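Bin Picking Project: August Update

The student bin picking group at Burthorpe has moved from simulated parts to real ones. The work is part of the automation club's second-semester project, which asks a team to take mixed blocks out of a metal bin and place them in order on a tray, with no person touching the cell once a run has started. The team has named its control program Skelau. It runs on one desktop computer and talks to the arm over a wired link.

The software has three parts. The first finds the blocks and estimates how each one lies. The second ranks the possible grasps. The third plans a path to the best grasp and rejects any path that brings the fingers too close to a wall. If every path is rejected, the program goes down the list and tries the next block. If the list is used up, the run stops and is logged as a stall.

Ardalan Kazemi wrote most of the ranking code. The first version scored a grasp only by how well the fingers lined up with the long sides of the block. It did well in the middle of the bin and poorly near the sides, where a block lying along a wall leaves no room for the outer finger. The current version adds a wall term and a neighbor term. The neighbor term lowers the score when a second block lies inside the space the fingers need to open.

Testing began with red blocks alone, and green ones were added when the color threshold was stable. Red is the easier color to separate from the bin. Dark green in shadow is close in brightness to the gray-blue paint, and the worn metal on the divider gives bright reflections that the early detector reported as block edges. Banafsheh Mousavi replaced the single threshold with one that adjusts by region, and masked out the divider entirely. The mask has to be redrawn whenever the bin is moved, so the bin is now held with bar clamps and stays in place between sessions.

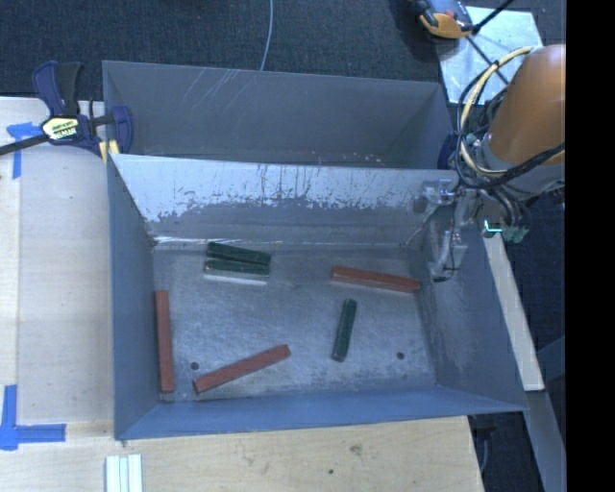 Banafsheh Mousavi would have preferred a harder test from the start, and told the Sunday meeting that blocks with space between them say little about how the ranking handles a full bin. She asked that touching pairs be logged under their own heading, so that a good overall rate does not hide a poor one.

The request was accepted. The log now holds 2977 grasp attempts. Of these, 1823 were made with the old ranking code, and the rest with the new one. The two sets should not be compared directly at this point, as the old set has no separate heading for touching pairs and was recorded before the detector was changed. A fair comparison needs the old code run again with the new detector. That work is scheduled ahead of any further tuning.

Two faults remain open. The first is a small error in the height estimate near the foot of the divider, where the fingers sometimes stop short and close above the block. The second is in the path planner, which treats the cable bundle on the arm as if it had no width. A fixed margin has been added for the time being. It is larger than it needs to be and rules out some grasps along the right wall that the arm could reach. A proper model of the cables has been started but is not ready to merge.

Cycle time has not been a goal so far. The arm speed is held low during all tests, and the limit will stay until the height error is fixed. Members who want to try higher speeds can do so in the simulator, where the settings file from the last session has been copied to the shared folder.

The group will take its cell to the Biltness student meet, where each team gets 10 minutes on the clock and one restart. The rules allow changes to the fingers but not to the bin. Teams must also hand in their full log, including stalls, before the first round.

Help is wanted with labeling. The detector was trained on 1190 hand-labeled views, and few of them show a block standing against a wall. Anyone who can give an evening to this should write to Ardalan Kazemi through the club page. No programming is needed, and the labeling guide is two pages long.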